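Service › Zellen › Drallow 2 › Ticket 2342
Übersicht Tickets Ersatzteile Wartungsplan
Lesezeit: 2 Min.

Ticket 2342 – Greifer linker Arm meldet sporadisch Kommunikationsverlust
Standort: Roten, Zelle Drallow 2 (Zweiarm, Getränkestation)
Priorität: mittel
Status: in Beobachtung

Fehlerbild: Greifer links verliert im Zyklus die Verbindung zur Steuerung. Meldung 122, Arm geht in Halt, Stäbchen bleibt geklemmt. Rechter Arm nicht betroffen. Seit Juni gehäuft, vorwiegend beim Eintauchen in den Becher.

08:40 – Log ausgelesen. Fehler tritt nur bei gedrehtem Handgelenk auf, nie in Grundstellung. Versorgungsspannung am Greifer unauffällig.

09:15 – Greiferkabel getauscht (Janside, 800 mm). Altes Kabel am Winkelstecker mit Knickstelle, Schirm teilweise gebrochen. Rändelmutter am Greifer von Hand angezogen, kein Werkzeug verwenden. Kabel als freien Bogen unter dem Handgelenk geführt, keine Kabelbinder.
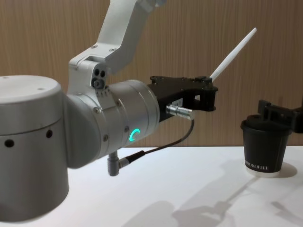 Linker Arm mit Stäbchen im Greifer, Kabelbogen zwischen Greifer und Winkelstecker. Rechts der Becher mit dem zweiten Greifer.

10:05 – Testlauf mit reduzierter Geschwindigkeit, 50 Zyklen ohne Meldung. Danach Normalgeschwindigkeit, ebenfalls 50 Zyklen, einmal Meldung 122 beim Anfahren der Übergabeposition.

10:30 – Position nachgeteacht. Der Winkelstecker kam in der alten Bahn der Tischplatte zu nahe, Kontakt nicht auszuschließen. Anfahrpunkt in Z angehoben, Becherposition unverändert. Bahn in Programm Osei gespeichert, alte Version bleibt als Sicherung auf der Steuerung.

11:20 – Weitere 50 Zyklen fehlerfrei. Zelle wieder freigegeben.

Offen:
– Ersatzkabel nachbestellen, Lagerbestand ist null
– Winkelstecker am rechten Arm bei der nächsten Wartung prüfen
– Bei erneuter Meldung 122 Log vor dem Quittieren sichern, der Puffer wird sonst überschrieben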